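Karlijn Vanhove has been letting flats in Kesbridge for 15 years, and for most of that time she paid little attention to water bills. That changed in March, when a tenant on the second floor rang to say the meter was turning with every tap shut.

"It was the toilet," she says. "The flush valve had worn, and the water was slipping down the back of the pan. You couldn't hear it and you could hardly see it."

The bill for that quarter came to 400 pounds. She paid half of it herself and then went through the rest of the building with a packet of food colouring, putting a few drops in each cistern and waiting to see whether the pan turned blue. Two more did.

Vanhove now reads the meters on the first of the month and writes the figures in an exercise book. She tried an app and gave up on it. "I kept losing the password. The book lives in the meter cupboard, with a pencil on a string."

She is less keen on the gadgets sold to save water. A shower timer went in a drawer within a fortnight. Tap inserts did better, though tenants took them out when filling a bucket and forgot to put them back.

"People want a kettle filled quickly," she says. "I do too. I'd sooner mend what drips and leave them alone."

Kitchens are where she spends her money. Her rule is to fit a tap with parts she can buy locally – she once waited five weeks for a cartridge – and to put a separate shut-off valve under each sink.
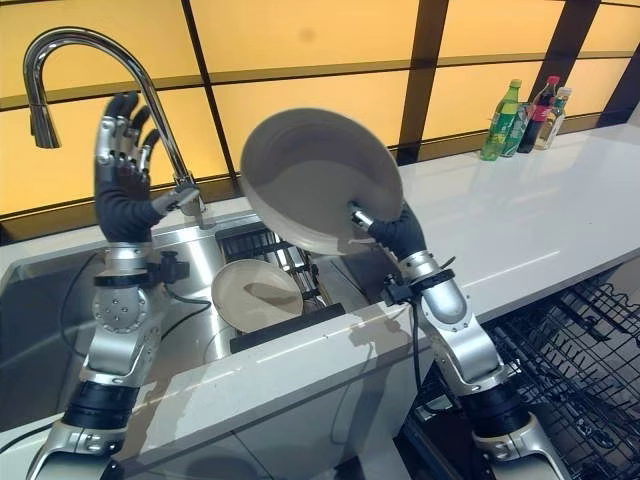

A kitchen sink with a gooseneck tap and pull-down spray head.

Her plumber, Jozef Van Wijk, charges 300 pounds to fit the valves through a whole flat. She thinks it is fair. "He labels them as well. If something goes at night, the tenant can turn off one sink and still have a bath."

The next job is the rising main, which is older than she is. She has had one quote and is waiting for a second.

Related
Reading your water meter: a short guide
Who pays when a rented flat springs a leak?
Roos Geerts on living with an old boiler

We use cookies to remember your settings and count visits. Accept | Manage cookies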